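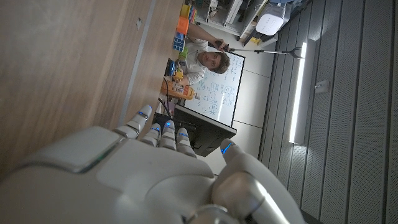 Sioned Howells objected at the first review of the draft that a separation rule written for a fenced cell has no place at a shared table, and that a limit measured from the robot's base says little about a tool held at the fingertips. We accepted the objection. The distances in this section are therefore taken from the furthest point of the hand or of whatever it holds, and the rule set was renumbered to match.

### 4.2 Marking and clearance of the work area

Rule 10 covers the boundary. The reachable part of the table that the robot may use has to be marked on the surface itself, in a form that both the operator and the head camera can read.
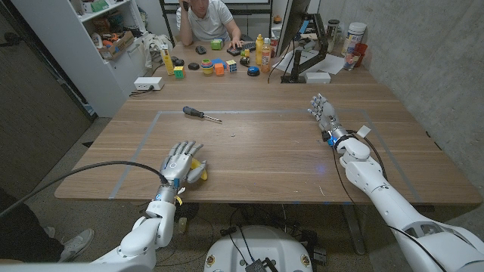

A boundary is useful only if it is tied to a rule about contents. The Elwood draft allowed any item inside the line as long as it appeared on the task sheet, and Handcombe allowed only the target. We follow Handcombe. In Figure 4 the gray tape encloses the screwdriver and no other object, while the cubes, bottles and cups stand at the far end of the table. Items outside the line are not controlled by Rule 10, but they must not be named as targets in the same trial. Tape that has lifted at a corner is replaced before the next trial, and the camera check is repeated.

**Figure 4.** Table layout under Rule 10, with the marked work area in front of the robot.

### 4.3 Handling of pointed tools

Rule 17 applies to any tool with a rigid shaft. The shaft must not be directed at a seated person while the arm is moving, and the hand must complete its grasp before the wrist is raised.

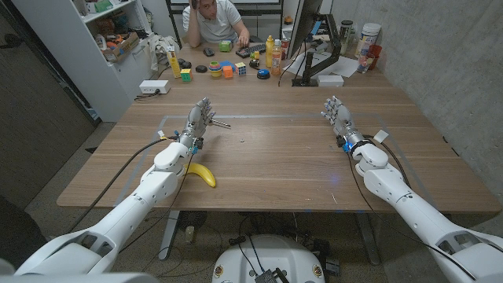
Grip force is not limited by this rule, as the Vallejo and Tritus procedures set it in different units and the two could not be compared. The person at the table may stop the trial at any time by voice, and the operator must respond without asking for a reason. A stopped trial is logged as stopped and is never merged with a failed one.

Release is treated as a separate step. The tool is set down flat, the fingers open fully, and the hand withdraws along the path by which it came. 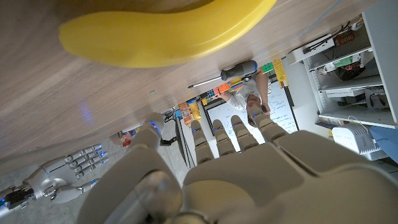
A wait of 5 s follows before the other arm may enter the same region. Tijani and Briggs proposed a shorter wait for tasks that use both hands, and the proposal remains open. Until it is settled, two-handed tasks are run under the full wait and reported separately in Section 5.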